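Tiled floors take more knocks at home than in most workplaces, and the grout shows it first. Sweep before you mop, always. Grit pushed about by a wet mop scratches the glaze and ends up in the joints.

For a weekly wash, use warm water with a small squirt of washing-up liquid. Change the water once it turns grey. Rinse with clean water and dry with an old towel, or you will get streaks.

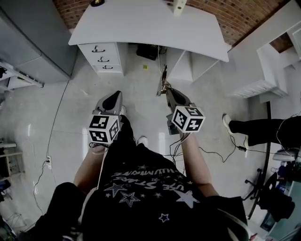

Light grey floor tiles in a room with a brick wall.

For stained grout, mix bicarbonate of soda and water to a thick paste, leave it on for 15 minutes and scrub with an old toothbrush. Keep vinegar away from grout and natural stone.

Put felt pads under desk and cabinet feet. Check them each September and replace any that have worn flat.

Godoy Home Tips | Contact: Abilio Escobar, PO Box 915 | © Godoy | Back to top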